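Open day at the Cirkholm textile care hall, Derkberg

Cirkholm opened its textile care hall to visitors on a Saturday in March, and I went along mainly for the folding. I do the kit for a youth basketball club, and most of my winter goes into shirts. The hall is on the east side of Derkberg, a short walk from the bus loop, and sign-in started at 9 in the morning. I was handed visitor badge 2931 and a paper map that left out the stairs.

The ground floor is sorting and washing. Team kit comes in by the bag, with a paper ticket on each one, and the bags are grouped by color before anything else is done with them. Reds are kept apart from everything for the first two washes. We were told this is the most common question they get from clubs, and the advice was plain: wash new red shirts alone, inside out, at the temperature on the label, and take them out as soon as the machine stops. Fabric softener was discouraged for mesh.

Labels got more time than I expected. The guide asked us to read the label before touching the rest of the garment, and then to look at the seams and hems. A hem that has started to pull will pull further in the wash, so it goes to mending first. The mending bench was closed for the day, which was a pity as I had brought a shirt with me. 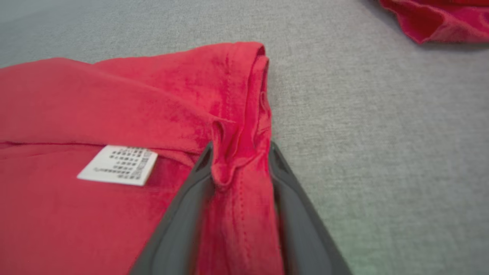

Ironing came next, and it was short. Cotton is pressed, mesh is left alone, and printed numbers are never ironed from the front. They use a pressing cloth sold under the name Undeo, and there was a stack of them for sale at the door. I bought one. It works about as well as the tea towel I used before, though it is bigger.

Folding is upstairs, and that was the part I had come for. The tables there are covered in gray fabric with the edges rounded over. I would like one at home. On a bare tabletop a mesh shirt slides away from you while you are still squaring it up, and on fabric it stays where you put it.

The hall teaches two folds for jerseys. The long fold takes the shirt lengthwise into a strip, which is then rolled or turned over on itself. The square fold brings the sides in first and finishes with the number on the outside, so that whoever hands out the kit can find the right shirt without opening it. For shirts with side trim they ask you to line up the trim before making the second fold – if it is crooked at that point it will be crooked at the end.

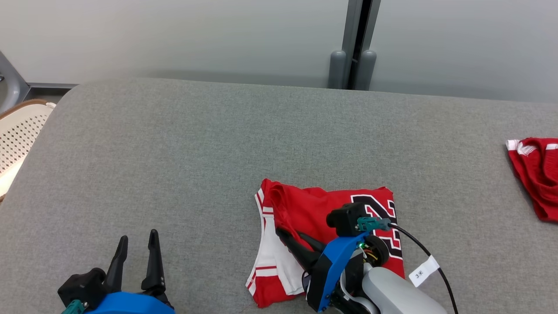

One visitor at the next table objected that the square fold puts a crease straight across the number, and that after a season the print cracks along that line. She rolls hers, and said that a full set of 14 fits in one sports bag that way. The answer from the hall was that it depends on the print. Thick, rubbery numbers should be rolled, thin ones can be folded, and either way the shirts shouldn't sit folded from one season to the next. I have had both kinds crack on me, so I can't settle it.

We then got half an hour to practice on our own. I did the long fold slowly and got an even strip on my third try. The armholes are the hard part, as the trim wants to flip outward and show the inside of the shirt. Shorts are quicker. Fold one leg over the other, tuck in the point at the seat, fold in half, finished. Cirkholm stacks shirts and shorts separately and pairs them up only when the bag is packed.
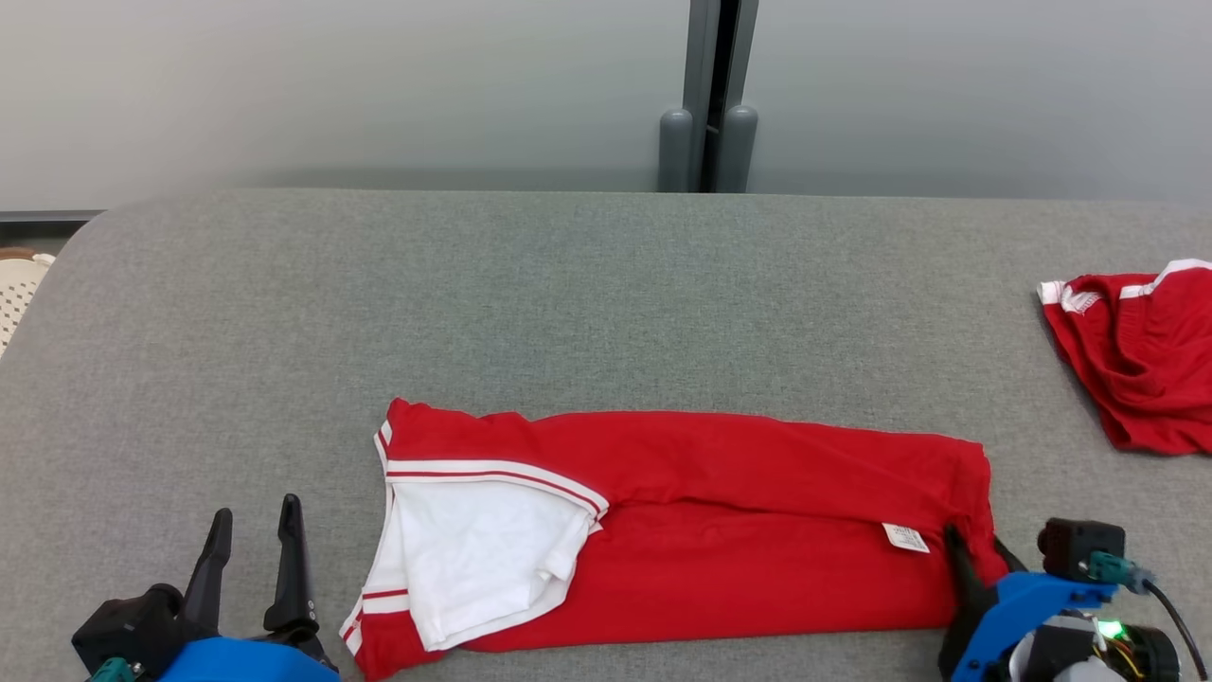

Red shirt in the long fold, care label showing, with the shorts at the corner of the table.

Packing was the last stop. The bags are from Um and open flat along one side, which makes sense when you see a full kit go in. Shirts go in first with the numbers facing up, then shorts, and socks fill the gaps at the ends. A list goes in the outside pocket. Our club keeps its list on a phone, and we have lost two pairs of shorts this year, so I am going back to paper.

Practical notes for anyone thinking of the next one. Admission was free. Coffee was $2 and came from a machine by the coat racks. Bus 38 stops at the loop but runs only once an hour on Saturdays. The upstairs tables fill up quickly after the first tour, so go up early and do the washing floor afterward. Bring a shirt of your own if you want to practice on something you know.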